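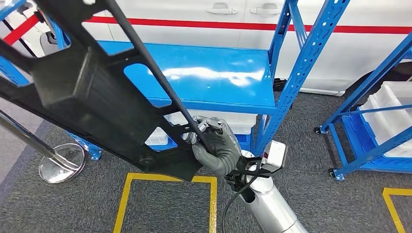 You're going to warp every one of them if you lay them flat like that with weight on top, my brother-in-law told me over the phone, and he has been right about enough things in my garage that I haven't slept well on it since.

Storing big ribbed plastic panels on steel shelving: flat, upright or hung?
Posted in Garage & Workshop, 127 views

pepperidge_lane

Hello everyone, I've been reading this board for ages and have finally got something worth asking! We took over the back storeroom at Esquivel this winter (it's a small parts and salvage business, mostly family), and along with the room we took over a whole lot of large black molded plastic panels. They're the open kind, with ribs running across and rectangular cutouts all over, a boxy raised part near the middle, and a long thin bar making one edge. They don't weigh much, but goodness they are awkward. You pick one up and it blocks your view of your own feet, and then the far corner catches on something you forgot was there.

For shelving we have blue steel units, with the slotted posts and the diagonal braces, and I like them very much. White plastic bins live on the lower shelf with all our clips and small fittings, and I'd rather keep them there, as everybody in the building has finally learned where things are. So I have the top to work with, which is smooth and a bit slippery, and whatever floor is left over.

So far I've been stacking the panels flat on top. They hang over the front, the ribs lock together like egg cartons, and pulling one from the middle brings down its neighbors. Should I stand them on edge instead? Hang them from the cutouts? And is my brother-in-law right about the warping? I'd love to hear from somebody who handles this sort of part every week. Our shelves are 23 inches deep, if that helps. Thank you so much in advance, and sorry this got so long.

millpond_joe

Hang them. Hooks on the wall, done.

pepperidge_lane

Thank you! I should have mentioned that the walls in there are old block and crumble if you look at them sideways, so I'm a little nervous about hooks. Would you hang them off the shelf posts?

millpond_joe

Oh. Then no, I wouldn't, not on one side only, it'll want to lean. Stand them up.

thimbleberry44

I worked in a body shop stockroom for a good long while and I have carried more of these things than I care to remember, so let me see if I can save you some scraped knuckles.

Your brother-in-law is partly right. An open panel lying flat and supported all the way along will generally be fine. The trouble comes with the overhang. If a third of it is out in the air and you pile others on top, and then summer comes and the room gets hot, the unsupported end can take a set and you'll have a dickens of a time lining up the holes afterward. We had a batch go that way one August and the customer was (rightly!) not pleased with us.

Standing on the long edge is what I'd do. Pick the straightest edge, probably that bar you describe, and let it rest on something with a little grip. We used strips of old rubber matting, and on a slick painted shelf top I think you'll be glad of it. Then you need dividers so they don't all flop over together. I've seen folks use plywood with grooves cut in it, but ours were plain tension rods and a couple of bungee cords and they held up for years. No more than 6 to a slot, or you're back to the egg carton problem.

If your ceiling is low, or the shelf is too high to lift onto comfortably, put the dividers on the floor beside the unit instead and keep the top for lighter things. Something this big going up over your head is where people get hurt. I'd want both hands free and a clear path before I picked one up, and I always held it by the solid bar with the fingers wrapped right around. The thin ribs in the middle are so handy to grab, and they snap! Ask me how I know.

About weight, look for the sticker on the shelving. Ours were Grommont units and the label said 400 pounds a shelf, but that was for an even load, and yours may be different altogether. Plastic panels won't trouble it. It's the tipping I'd think about, so keep the heavier bins down low where you have them already.

One more thing and then I'll hush. Tag them before you rack them! We tied a paper tag through the same cutout on every panel, always at the aisle end, so you could flip through them like records in a shop. Left and right hand versions look exactly alike when they're standing in a row at four in the afternoon.

pepperidge_lane

Oh, this is wonderful, thank you! I hadn't thought about left and right at all, and I have a sinking feeling we've mixed ours. We have half a roll of rubber matting left from the Valtow job, so I'll cut that up on Thursday and try the floor first, next to the unit. Do you remember how far apart you set your dividers?

thimbleberry44

A hand's width more than the stack, so you can get your arm in. Do check the pairs while they're all out on the floor anyway!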